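Chapter 2: Keeping Food at Home
Posted November 3, 2019, by the Household Studies course team

Print this page | E-mail this page

Before there was a fridge in nearly every kitchen, keeping food was a daily job. Milk was bought in small amounts and boiled if it had to last the night. Meat was salted, smoked or eaten the same day. Older houses in Prirnville still have a north-facing larder with a stone shelf, and on a winter morning the shelf keeps butter quite well. In a warm spell it does very little.

This chapter is about what happens to food after it comes through the door. Chapter 1 dealt with buying. You will need the storage chart you started there.

Food spoils for several reasons. Bacteria, yeasts and moulds grow on it. Enzymes already in the food carry on working after harvest, so fruit softens and leaves go yellow. Fats react with the air and turn rancid. Cold slows all of these but stops none of them, and a fridge that is opened often, or packed too tightly for air to move, slows them less.

Position matters as well. In most fridges the door is the warmest part, as it meets the air of the room each time it is opened. Drinks and sauces can stand there. Raw meat belongs on the lowest shelf, in a covered dish, where it cannot drip on other food. Tomatoes may be kept in or out - they ripen and taste better out, and last longer in. Once a can of food is opened, the contents should go into a clean lidded container.
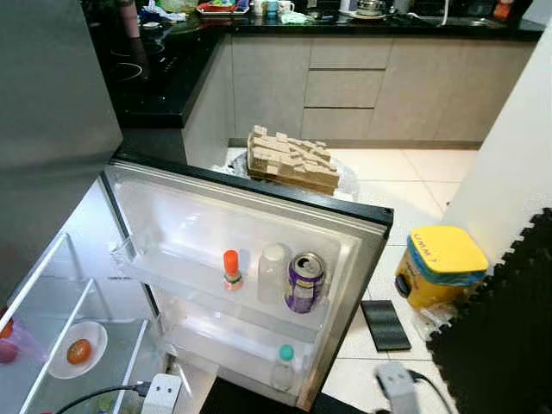
Chevalier objects that the advice on tomatoes is too even-handed, that cold spoils the texture for good and a ripe one should simply be eaten that day. Many cooks would agree. The point for this course is a narrower one: flavour and safety are separate questions, and a food can do badly on one and well on the other.

We use the word "perishable" for food that becomes unsafe or unpleasant within a few days without cooling. "Semi-perishable" covers potatoes, onions, hard cheese and most whole fruit. Dry goods such as rice, flour and sugar are "stable", provided they are kept dry. The groups overlap, and preparing a food can move it from one to another. Dry rice keeps for months in a jar. Cooked rice should be cooled quickly and put in the fridge.

Floors and low cupboards are poor places for stable foods. They collect damp, and insects reach them first.
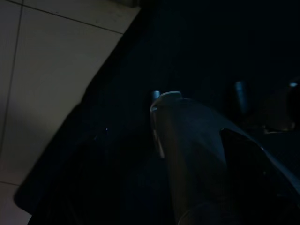
A raised shelf or a wall cupboard away from the cooker is better. Sacks of potatoes need air and darkness, and should stand on slats if there is no shelf to take them.

Time is the other half of storage. In the Grurkow household survey, carried out one February, 131 homes kept a record of what they threw away and why. The commonest entry was "forgot it was there". Some homes had food up to 2 years past its date at the back of a cupboard.

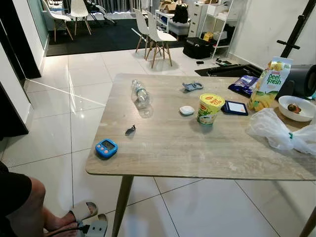
Two habits help with this. The first is to put new food behind old, so that the old is used first. The second is to write the day of opening on the packet. Section 2.1 begins with date marks and the difference between "use by" and "best before".

Sign up for the Pritance newsletter to hear when new chapters are added.
This site uses cookies. By continuing to read you accept their use.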